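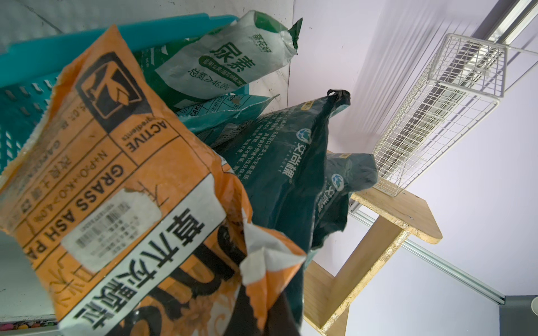

Reading time: 1 minute

Wood ash as a soil amendment

Wood ash is the powder left after wood or other plant matter has burned. It has long been spread on fields and gardens as a source of potassium and calcium, and it raises the pH of acid soils. Ash contains almost no nitrogen, most of which is lost in burning.

Composition varies with the fuel. Hardwoods generally yield more ash and more potassium than softwoods. Ash from painted or treated wood may contain heavy metals and is not used on food crops. 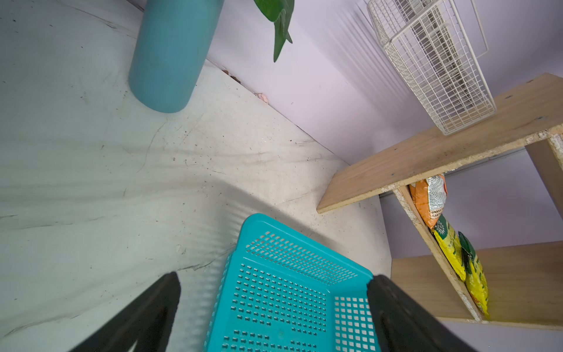
Ash sold in granular form makes less dust and is easier to spread evenly. Loose ash is best applied on a still day and worked into the top layer of soil. It should be kept away from seedlings and from plants that prefer acid ground, such as blueberries and azaleas.

In the Tener valley, household ash was gathered each December and carted to the hay meadows at Skovcombe. The parish of Kerance recorded 528 loads in one winter, of which 17 were refused as wet.

See also: Lime (soil); Potash; Compost

Last revised May 13, 2007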